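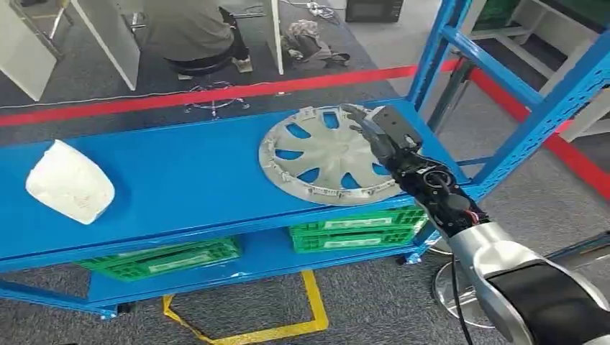

September, evening. Hotel in Baltlow.

Left at 7:40 and got to the Miltetti open day a little after ten. Signed in, got a badge and a sheet of floor rules: stay outside the tape when the arm is powered, no flash, ask before touching a part. Coffee was free and weak.

The morning was talks. The first was on hand control. They run position control until contact and then switch to a current limit on each finger. I asked what happens on a thin rim where only two fingers load up. The answer was that the limit is per finger and the wrist takes the rest. I would like to see the numbers on that.

After lunch, the floor demos. I spent most of my time at the parts handling station, which is the one closest to our problem at Prellell. Blue shelving on casters, green crates on the lower level, loose parts on top. The part I watched longest was a wheel hubcap, silver plastic, lying face up. Difficult shape for a hand: shallow, slippery, full of openings, clips all around the rim. The fingers rest spread over the rim and spokes. A suction cup would have little flat area to seal on, so I understand the choice of fingers.

Their log for the week was on a printed sheet. 100 attempts on the hubcap, 17 failures. Most of the failures are listed as slip at the rim, a few as a finger going into an opening and stopping there. No breakdown by starting angle. I asked for one and was told it could be sent.

Cycle time by my watch was about 37 seconds from start of reach to release. Too slow for us by a wide margin, but they said speed had been capped for visitors. I wrote down both statements and will believe the second when I have a figure.

Questions still open:
Does the shelf have to be in a known position, or can it be rolled in anywhere?
Fingertip wear. No answer given.
Crate handling. On the plan for next year, not shown.

Skipped the Dewulf session on grippers, having seen the same slides in spring. Back at the hotel by six. Feet sore. Need to type up the notes and ask for the angle data before the Prellell call tomorrow at 9.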